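Re: Household task readiness – request for comment on draft position

To: Members, Domestic Automation Working List
From: Eulalia Lagos, Rellevgate Institute, Assistive Technology Programme
Date: Feb 3, 2019

Dear members,

The Secretariat has received the following enquiry from the Proltmont housing service and has been asked to reply through the list, so that other subscribing organisations may comment.

> Our board is reviewing the home support budget and has asked whether
> any part of the weekly tidying allowance could be met by equipment
> instead of staff hours. We already have robot vacuums in 15 of our
> units and residents are pleased with them. The difficulty is that a
> support worker must still clear the floor before the vacuum can run.
> Could a machine reasonably be expected to do that part within the
> current funding period? If not, what should we tell the board?
>
> Brynjólfsdóttir
> Service Planning, Proltmont

The Institute's advice is that the floor-clearing task should not be removed from the staffed allowance in this funding period. We set out our reasoning below and would welcome corrections.

1. What is available now

Machines that travel over a clear floor are mature products. Machines that pick things up from a floor are not. Several laboratories have shown an arm placing objects in a bin, generally with a known set of objects under fixed lighting, and with an engineer present to restart the system. We are not aware of a product on the Australian market which we could recommend for an occupied bedroom.

2. Results from the Darnia trial

Our partners on the Darnia project ran a bench trial of pick-and-place over 17 household items and recorded 1,156 attempts. Rigid items of moderate size, such as bottles and blocks, were handled acceptably. Cord, rope, thin plastic bags and clear containers accounted for more than half of the failures. A transparent wall is poorly read by most depth sensors, and a rope has no fixed shape to plan against. The bag was the worst performer in the trial, as the fingers tended to close on the film and leave the contents behind.

It should be noted that the bench was uncluttered. The trial did not attempt to decide which items should be put away and which should be left where they were. Support workers make that decision all day, usually by asking the resident.

3. The task as it occurs in a home

Members who have worked only from bench results may find it useful to consider an ordinary bedroom floor. The box to be filled is clear plastic and stands on a grey rug with a bold black pattern. In the first view a bottle lies on its side in front of it, along with a coiled ribbed hose and a looped rope toy. In the second, a pink braided rope is coiled inside a clear plastic bag, and a short twisted cord lies close by. Hand-held grippers with blue ridged pads are in the foreground, and the bed with its patchwork quilt leaves limited room for a wheeled base to approach from behind the box.
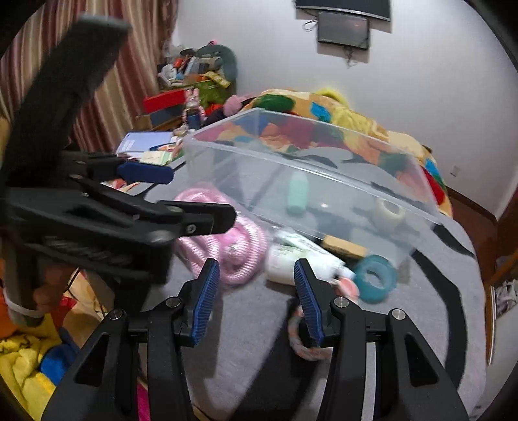
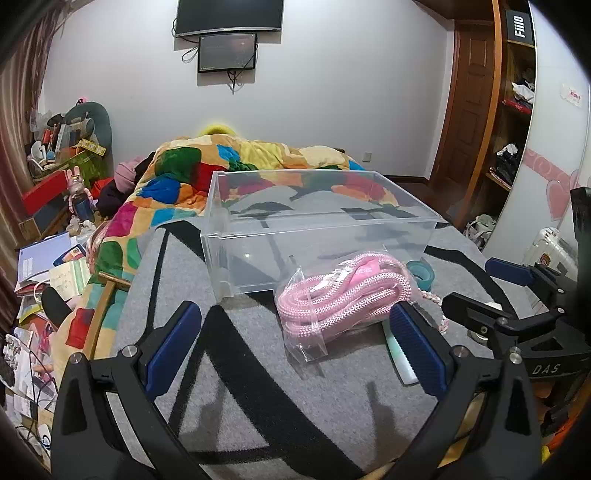
4. Suggested wording for the board

Proltmont may wish to adopt the following text, with or without amendment:

"Floor-cleaning equipment is effective where the floor has been cleared. Clearing the floor remains a staffed task. The service will review this position in September, and will not reduce support hours in anticipation of equipment that has not been demonstrated in residents' own homes."

We would add that lower-cost measures are available in the meantime. An opaque tub with a wide mouth can be placed beside the bed for residents who are able to sort their own belongings, and long-handled reachers remain good value for those who have trouble bending. Neither will satisfy a board member who has seen a demonstration video – however, both can be ordered now.

5. Comments

Comments should be sent to the list and not to me personally, so that they are archived. I would particularly like to hear from any organisation that has tried a mobile arm in a tenanted unit, including where the trial was abandoned. A revised draft will be circulated once replies are in.

Yours sincerely,

Eulalia Lagos
Assistive Technology Programme
Rellevgate Institute

Recent on this list
Robot vacuums and loose rugs: incident reporting form
Re: Re: Dishwasher unloading, state of the art
Darnia project: bench trial item list
Call for papers, home support and automation stream

Contact the list administrator | © Rellevgate Institute | Back to top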